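Home | Downloads | Guides | FAQ | Forum | Contact

Print this page | E-mail this page

Kimum planner: your questions answered

Thank you to everyone who has written in since the November release. Nadine Nasrallah and I have gathered up the questions that come round most often, and we've tried to answer them the way we would if you were sitting next to us with a cup of tea.

What does Kimum do, exactly?

It sits between your perception code and your arm controllers. You hand it a list of objects with poses and a goal, and it hands back timed joint paths for one arm or two. It doesn't find the objects for you, though plenty of people run it happily with the Rikberg detector, and there's a ready-made bridge for that in the extras folder.

Why does my second arm wait when the first one is holding something?

Nearly always this is the shared zone setting. Out of the box, Kimum treats the whole tabletop as one zone, so only one arm may be in it at a time, and very dull it is to watch. Split the table into two zones in the workspace file, leave an overlap of 5 cm, and the planner will let one arm hold while the other goes off to fetch. Do try it at a slow speed first!

Can it cope with soft things such as bags?

Yes, within reason. We model a bag as a rigid base with an opening on top, and the opening is measured again each time the holding arm reports that it has closed its grip. Floppy handles are the usual nuisance - the detector likes to take them for part of the rim - so please switch on handle masking, which Anas Matar wrote and which lives under Perception, Filters.

What does a two-arm packing task look like?

Our usual one is called "hold and fill". One arm steadies the container by its handle, the other collects the items one by one, and the order is worked out from whichever item has the clearest approach.
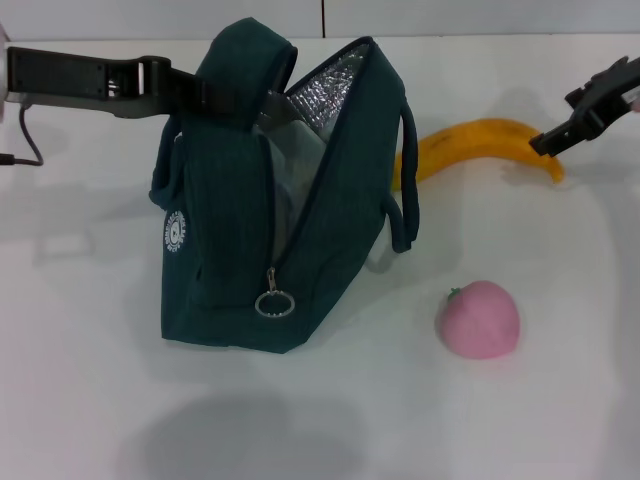

Hold and fill: left gripper on the bag's handle, right gripper above the toy banana, with the peach still on the table.

I get error 2406 as soon as I press Plan. Have I broken it?

No, please don't worry! It means the two arms have been given different base frames, usually after a recalibration of one and not the other. Run the frame check from the Tools menu, save, and restart the planner. If it comes back, send us the log and the workspace file together.

Which version should I be on?

Build 126 or later, please. Earlier ones will load newer workspace files without complaint and then quietly ignore the zones.

Who do I write to if my question isn't here?

The forum is best, as Sawsan Issa looks in most mornings before ten and other users are very generous with their time.

Print this page | E-mail this page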